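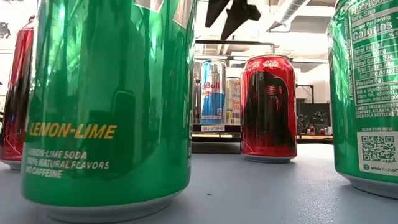
4 Putting cans away in an upright rack

4.1 Cans on the table

The earlier sections dealt with boxes and jars, which have flat sides or a wide lid. The drinks can is a different case. It is round, it has the same height and width across most of the flavours that a shop sells, and its top gives almost no information. A person who unpacks the shopping in a shared kitchen must therefore decide two things for each can: which drink it is, and where it should stand. In our two kitchens, at Skidstead and at Gellby, these decisions were made in a different order by different people, and the order had an effect on the result.

We asked the 50 participants to keep a simple diary of putting away drinks during the month of May. Together they wrote 600 entries. An entry could be very short ("green ones at the back, red in front") or it could fill half a page. We did not correct the wording of the entries, and when we quote them we keep the spelling of the writer.

Most of the entries begin with the table. The cans are taken out of the carton or the bag and they are stood on the table before any of them is put away. Several participants wrote that they do this without thinking. The table is a resting place where the cans can be looked at from the side, and where a can that has a dent may be found and put apart. Cans on the table were seldom placed in a line. They stood where the hand left them, with small gaps, and the label of each can pointed in its own direction.

4.2 What the side of the can tells

The direction of the label deserves some words. On a lemon-lime can the name may be printed in large yellow capital letters on green, and a person can read it from the other side of the kitchen. If the same kind of can is turned, the reader meets the nutrition facts, the line about the bottler and the square code for the telephone. The colour is still green, but the name is gone. A participant at Gellby wrote: "I know it is green so I know it is the lemon one, until we bought also another green one." After this purchase she turned every can by hand before she put it away.

Colour was named in the diaries more often than the name of the drink. Red and green were treated as sure signs. Special designs made more difficulty. A red Coca-Cola can with a Star Wars design is still red, but some writers placed cans with such designs in a group of their own, and one kept them on the window sill for the whole month because he did not want to drink them. We counted such cans as not put away, although the writer would perhaps not agree with us.

The small print was used less than we expected. Only a few participants read the amount of sugar or the note "no caffeine" at the moment of putting away. They read these things in the shop, or later, when a child asked for a drink in the evening. For the work on the table the small print had one practical use: it showed that the can was turned the wrong way.

4.3 Board, rack and free hand

Both kitchens were given the same kind of rack, bought from Prornon. It has round openings in which the cans are placed upright. We preferred it to the sloping type, in which the cans lie on their side and roll to the front, for the reason that the sloping type hides the label and keeps only the oldest can within reach. The upright rack lets the user take any can. Its weak point is the use of old stock, and we return to this in 4.4.

The rack can be put at the far side of the table, so that the near side stays free for unpacking. Between the two it is possible to leave a wooden board, which was already in use at Skidstead for bread. The participants had different opinions about the board. It marks a clear border between the cans which are waiting and the cans which have their place. On the other hand, each can must be lifted over it, and a can cannot be pushed along the table straight to the rack. Some participants took the board away on the first morning and did not bring it back.

Figure 4. Upright cans on the blue table surface, with the light wooden board behind them and the black can rack at the far edge.

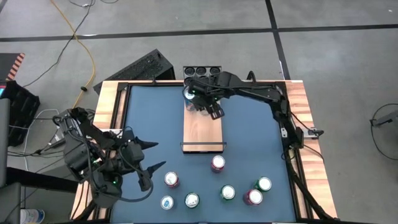
Does the direction of the label matter when a can goes into the rack?

It matters if the rack will be looked at from the side, for example on a shelf at eye height. When the rack stands low and the cans are seen from above, only the tops are visible, and turning the label to the front gives little help. In that case it is better to keep one kind of drink in each row.

4.4 The order of filling

Two orders of filling appeared in the diaries. In the first, the person takes the nearest can, whatever it is, and puts it in the next free opening. In the second, the person first collects one kind of drink on the table and then fills a row with it. The first order is quicker for the one who puts away. The second is quicker for the one who comes later and looks for a certain drink, and in a shared kitchen these are often two persons. The complaints in the diaries came almost always from the second person.

For the description of the rows we used the Ofori sheet, a printed plan on which the user writes the name of the drink beside each row. At Skidstead the sheet was fixed to the wall with tape and was kept up to date. At Gellby it was put in a drawer after the first week, and the rows became mixed again, although the lemon-lime cans stayed together longer than the others.

The use of old stock remains a problem. A new can is easily placed in an opening at the front, and the cans at the back then stay where they are for many weeks. Participants who emptied the rack before filling it avoided this, but they needed free space on the table for the old cans and the new ones at the same time. When the table was small, the old and the new cans were mixed before the work was finished. We suggest that the old cans are stood on the board during this step, and that they go back into the front row last.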